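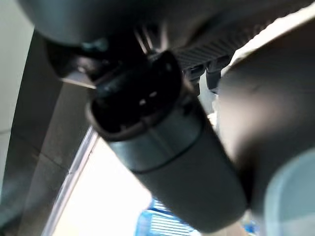
How does a robot learn a job from a person?
A person does the job through the robot, either by holding the arm and moving it or by driving it from a remote controller. The joint positions and camera pictures get recorded the whole time, and a program is trained to do what the person did when things looked like that.

Leave the question up while people find seats. Then introduce self: Fadime Karaca, Emcombe, I drive robots badly so that they can later drive themselves slightly less badly.

Talk is 21 minutes. If the laptop clock says I'm past 13 at the bottle slide, skip the bit on grip force and go straight to resets.

OPENING
Everyone in this room can pick up a bottle. Ask for hands anyway. Someone always hesitates.
Now ask them to explain it. Which finger goes first? When do you start closing your hand? Let it get uncomfortable. We gave up on writing it down as rules and started showing it, and most of what I have to say is about how odd it feels to be the one showing.

BY HAND
You take hold of the arm and walk it through the move. Good points: you feel the contact in your own wrist, and anyone can try it before lunch. Bad points: you are standing in every camera view, and the program would be delighted to learn that bottles move when a woman in a green sweater is nearby.
(Estby story if they look awake. Two days of recordings with my elbow in them. Keep it short, the elbow has had enough attention.)

BY REMOTE
You sit to one side with the controllers and watch the wrist view. No elbow. Also no touch, no depth to speak of, and a small delay that you stop noticing after a week, at which point you start reaching for your coffee too early.
Main advice: look at what the robot looks at. If I lean over and peek at the shelf with my own eyes, I make choices the recording can't explain. Ağca, our software lead, calls this cheating. I call it having a neck. Ağca is right. 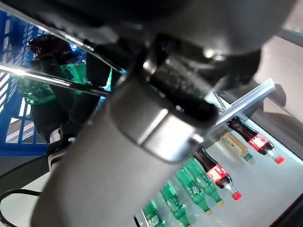
Wrist view over the shelf: cola, tea, green soda.

Stay on this one. Bottles on their sides are harder than people expect. Point out the clear ones – light goes through, light bounces off, and the panel at the left gives you a spare green bottle in the reflection for free. A person at the controls ignores it without thinking. The program needs plenty of runs in which somebody ignored it.
Pause here and check the time.

GRIP FORCE (skippable)
Soft plastic gives. Squeeze late and gently. New drivers squeeze as if the bottle owes them money.

RESETS
The dull half of the work. After each run somebody puts the bottles back, a bit differently. If they go back in the same spots, you have taught the robot one very specific afternoon. At Birnus we did exactly that in February and had to throw out 3 sessions.

MISTAKES
Keep the good mistakes. A missed grasp followed by a calm second try is worth having. A missed grasp followed by swearing and a wild swing goes in the bin, though I have a folder.

LAST SLIDE
Contact details. Questions. If nobody asks about jobs, someone will ask about folding laundry. Answer: ask me again next year.
Return the clicker to the front desk, they want it back this time.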